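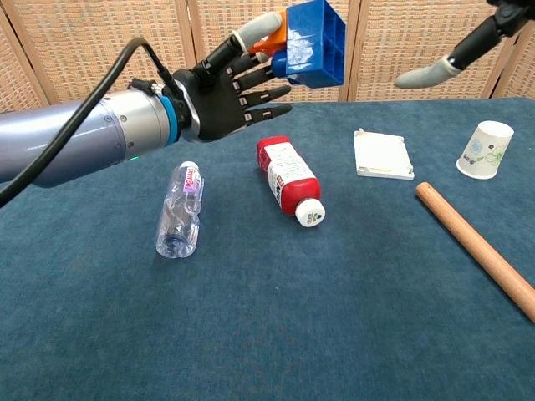 I've had the Pacheco folding screen for 12 weeks now, which feels long enough to say something useful about it. I wanted something to close off the end of the back room, where we have the work table on one side and, on the other, every box we never unpacked after the move to Gredbridge. A curtain would have meant a rail, a rail would have meant drilling, and I rent, so a woven screen it was.

I got mine from Civby, the big place on the road out to Jurnton. They do it online as well but I'd go and look if you can, as the colour on the website is miles off (on my laptop, anyway). It comes folded flat in a very long box that only just went in the car with the passenger seat down. No assembly at all! You cut the tape, stand it up and open it out.

First impressions: it smelled. Not horrible, a bit like a garden centre, but strong enough that I left the window open for the first 3 days. It's gone now. The weave was tidy on the side I have facing the table and rather less tidy on the back, with a few ends poking out that I snipped with nail scissors. If you want it in the middle of a room where people see both sides, check yours over before you bin the box.

As a backdrop it's lovely. Put it behind a table and whatever you've got out on the table suddenly looks as if you meant it to be there. The pattern is busy enough to be interesting up close but from across the room it settles down, and you don't see the boxes behind it, which was the whole point. Light does come through a bit in the late afternoon – I like that, but if you need a proper blackout this isn't it.

Stability is where I'd knock a mark off. Open it nearly flat, as I did at first to get the most width, and it wobbles if you walk past with any purpose. Pull it into more of a zigzag and it's fine, but you lose a fair bit of coverage, so buy wider than you think you need. On our wonky floor I've also stuck 2 felt pads under one end.

I should mention the table cover too as I bought it on the same trip. It's a blue-grey carpety sort of cloth, sold off the roll, and I'm probably more pleased with it than with the screen. Hard plastic bits don't clatter or skid when you put them down, it doesn't ruck up, and a quick go with the hoover sorts out the fluff. It does hang on to crumbs, so don't eat toast over it. I have and I regret it.

Would I buy the screen again? Yes, though I'd get the next size up and I'd wait for a sale. Dusting is a faff, by the way: a cloth just snags, so use the soft brush on the vacuum and go with the weave. Four out of five for the screen, five for the cloth.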